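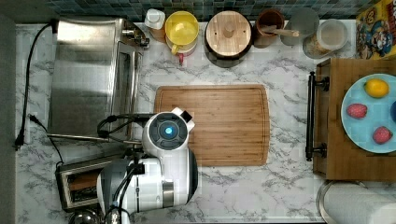 Survey Notes, Sillden Reservoir

The Pramitz gauge read 3824 millimeters at the start of the shift. The inspector wrote the figure in the log, initialed it, and compared it with the entry above. The level had dropped 26 millimeters overnight. There had been no release. The outlet valve was closed and sealed, and the seal number matched the sheet.

Evaporation in December was set at zero for purposes of the log. Seepage through the dam was measured at a small concrete weir at the toe, and the weir had been steady all autumn. A loss of 26 millimeters over the full surface was a large volume of water. The inspector worked it out twice, once by hand, and got the same answer.

The procedure for an unexplained loss was in the Kovalchuk manual, section 2. It called for a check of the gauge, a check of the reference mark, and a walk along the crest. The gauge was clean. The reference mark was a brass bolt set in the rock on the east bank, and it had not moved against the instrument on the west bank. The inspector walked the crest in both directions and noted frost, one fallen fence post, and fox tracks.

There was a station house at the end of the crest, with a stove, a bed and a telephone. The telephone went to the district office at Esel. The person who answered asked for the reading, then asked for it again.

"Your predecessor reported a drop of the same size," the office said. "It came back."

"When?"

"It isn't in the file. The next reading is normal."

The inspector asked for the entry to be sent up with the mail and was told that the mail came when the road was open. The road had been closed by snow for 2 days.

The afternoon reading was taken early, while there was light. The level had not changed. The inspector lowered a weighted line from the intake platform and recorded the depth in the usual place, then moved to the north end of the platform and lowered it again. The second depth was greater than the chart allowed. The line was 55 meters long and it ran out before the weight touched anything.

The chart showed a rock shelf there. It had been drawn before the valley was filled, from a survey made on foot, and the margin carried the note "firm ground throughout." The inspector pulled the line in. The last stretch was coated with fine gray silt – all of it on one side, as if it had been laid against a wall.

A sample of the silt went into a jar. The jar was labeled with the station, the depth and the month, December 2022, and placed on the shelf beside the spare lamp glass. The manual had no form for the rest, so the inspector ruled one on the back of an old rainfall sheet and copied the numbers onto it.

The stove was low at the evening reading and the inspector fed it before going out. The lamp showed the gauge plate clearly. The water stood at the mark it had held the previous morning, with all 26 millimeters restored, and there was no new ice along the edge where it had risen.

The inspector wrote the figure down, initialed it, and telephoned Esel.

"Normal, then," the office said.

"The level is normal."

The line stayed open for a while. The office asked if there was anything to add. The inspector looked at the sheet, at the column for the second depth, and read it out slowly so that it could be taken down.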